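Hello again from the Jornwood Family Room! I promised to get this to you before the end of April, and I'm squeaking in with a little room to spare. You asked for the short version this time, so I'll try (you know me).

Since my last report we've run two full rounds of the Staniforth course, which is the one for foster and kinship caregivers who have a toddler or preschooler newly placed with them. We had 54 caregivers sign up across both rounds, and that's more than we planned for when we wrote the proposal. The evening group filled first. The morning group was slower, and I ended up moving it from nine to ten so people could get through school drop-off and still find parking.

The sessions on bedtime and separation are still the ones that get everybody talking. I had planned one hour for bedtime and we used two! A lot of the grown-ups came in thinking a child who screams at lights-out is being stubborn, and it takes a while to get to the idea that she might be scared, and longer still to work out what you do about it at eleven at night when you're worn out yourself. I've rewritten that handout twice. The new one is a single page with bigger type, and people have been asking for extra copies for grandparents and babysitters.

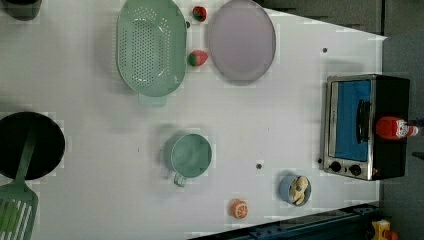
Play Sessions

We added the caregiver-and-child play hour in the second round, using the Busach money, and I'm so glad we did. It's very simple. The adult follows the child's lead, doesn't quiz or correct, and just says out loud what the child is doing. Sounds easy, but it's hard for most of us! One grandmother told me she'd had no idea how often she said "no, like this" until she tried to go ten minutes without it.

Attendance at play hour was bumpy. The bus change on the Kullow side of town hit us right in the middle of the round, and a few families had to stop coming. I've used part of the transportation line for ride vouchers, and I'd like your okay to keep doing that through the summer.

Money

We've spent $2,000 on toys, books and floor mats, which closes out that line. Childcare during the evening group came in $418 over. That one's on me – I budgeted for one sitter and we needed two from the first week on. I can cover it from printing, where we still have plenty, if you're fine with the switch. Receipts are in the shared folder, sorted by month.

What's Next

The third round starts in June. I still want to offer a recorded version of the bedtime session for people who work nights, but I haven't found a way to do it that doesn't lose the conversation, so that piece is behind schedule. The 200 resource packets are printed and waiting on the updated phone list from the county before we stuff them.

Could you let me know on the vouchers and the printing switch before I place the June orders? A quick email is plenty.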